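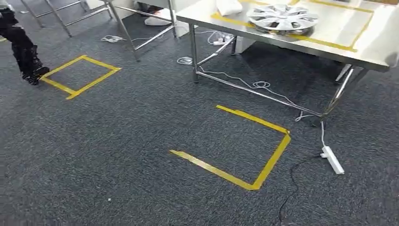
Marking Out Floor and Table Spots with Yellow Tape

Tape outlines are a cheap way to give things a fixed place in a shared workroom. You can put them down in an afternoon, change them the next week, and take them up when the layout is settled. These instructions cover low-pile carpet and metal tabletops, the two surfaces we get asked about most.

What you need

Yellow marking tape, 2 inches wide for the floor and 1 inch for tables
Tape measure
Carpenter's square, or a sheet of stiff cardboard with one good corner
Chalk
Scissors or a utility knife
Vacuum cleaner
Rubbing alcohol and a clean rag for metal surfaces

Bright yellow stands out well on a dark gray speckled carpet. On light carpet, use blue or red.

Step 1. Decide what gets a spot

Walk the room and list the items that need a fixed place. Large or heavy items go on the floor. Parts being looked at or worked on go on the table. A silver wheel cover like the one on the steel table sits flat inside its outline, face up, and can be picked up without reaching over anything.

Do not outline everything. If an item moves every hour, leave it out.

Step 2. Measure

Measure the widest part of the item and add 2 inches on each side. For a round item, use the diameter for both length and width. A wheel cover that measures 17 inches across needs a square with 21-inch sides on the inside.

For carts and bins, measure at the handles or the lid if they stick out past the base.

Step 3. Prepare the surface

Vacuum carpet twice, going in two directions. Tape picks up lint and lets go early if you skip this. Wipe metal with alcohol and let it dry before any tape goes down. Stainless steel shows fingerprints, but it's the oil in them that matters — tape laid over a greasy patch will lift at the ends.

Step 4. Mark the corners

Put a chalk dot at each corner. Check both diagonals with the tape measure. If they match, the corners are square. On a tabletop, line up one side with the table edge so the outline doesn't look crooked from across the room.

Step 5. Lay the strips

Cut four strips, each an inch longer than the side it covers. Stick one end, hold the strip just above the surface, and lower it a little at a time. Don't stretch it. Stretched tape shrinks back and wrinkles, and wide tape on carpet does this more than narrow tape.

Let the strips overlap at the corners. Small overlaps are fine and help hold the ends down. If you want a clean corner, cut through both layers at 45 degrees on a table you don't mind scratching. Never do this on carpet.

Step 6. Leave a side open where needed

A full square suits something you set down from above. For anything that rolls or slides in, make three sides and leave the fourth off. The open side should face the path people use. Wheels crossing tape all day will peel it.

Step 7. Press it down

Rub each strip firmly with the heel of your hand or a hard roller, then walk the floor strips end to end. Creases near a corner can be worked flat while the tape is fresh. After a day, it's easier to replace the strip.

Upkeep

Look over the floor outlines once a month and replace lifted pieces whole. Patches on top of old tape catch on shoes. To remove a strip, pull it back low and slowly, then dab any residue with alcohol. Test the carpet in a corner first.

Lama Abou Jaoude
Updated 26/03/2023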